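The Second Take

The actress came to the studio at ten minutes to six, when the street in Trolden was still dark. It was Wednesday, the 11th day of filming, and she had slept for 4 hours. In the make-up room they gave her tea and the new pages. The new pages were pink. The old pages had been yellow, and she had learned the yellow ones by heart.

In the series she was a widow who owns a hotel, the Sternmont. The widow was proud and clever and never said sorry. The actress said sorry all day long, to the driver, to the doors, once to a lamp. She liked to be the widow. It was a kind of holiday with very early mornings.
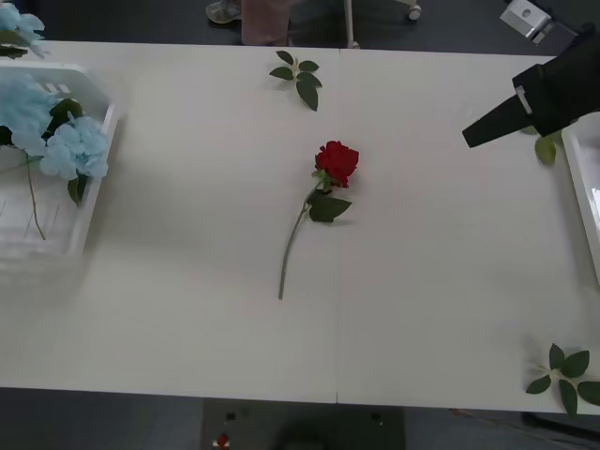

The scene was simple on paper. The widow reads a letter from her son, she folds it, and she tells the lawyer that the hotel is not for sale. In the yellow pages she had to cry after the word "son". In the pink pages there was only written: she does not cry.

"Why doesn't she?" the actress asked the director.

"Marchand wants it so," he said. Marchand was the company that paid for everything.

They made the first take. She read, she folded, and the tears came by themselves, exactly in the yellow place. The director scratched his neck and asked for one more. Her face was repaired with powder, and somebody carried away her cold tea, although she still wanted it.
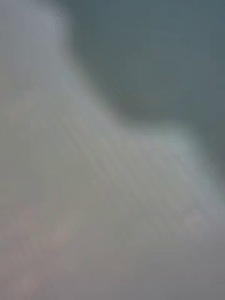
While she waited she thought of an interview she had given in March to the magazine Plusel. It had lasted more than 29 minutes, and they had printed four sentences. In one of them she said that her own life was quiet and that she wished for nothing else. She could not remember saying it. Her mother had cut it out and put it on the fridge, and on the telephone she had asked, with great care, if it was true.

The actress had answered that of course it was true. Then she had talked for a long time about the weather.

Now she understood what the widow did with the letter. She folded it in the same way in which she herself had talked about the weather, slowly, with all corners on top of each other, so that there was no moment left in which to cry. The lawyer waited. "The Sternmont is not for sale," she said, and her voice was almost friendly.

It was quiet in the studio a little longer than necessary. 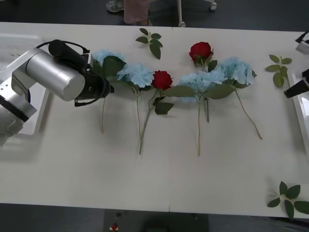
Cut, the director called, and then, more softly, that he had hated the pink pages until this minute and would now have to write to Marchand and say so.

"Sorry," said the actress.

He was already looking for his pen. She went back to the make-up room, took off the widow's rings and rang her mother, who did not pick up - it was only 10 o'clock, and on that day she went swimming.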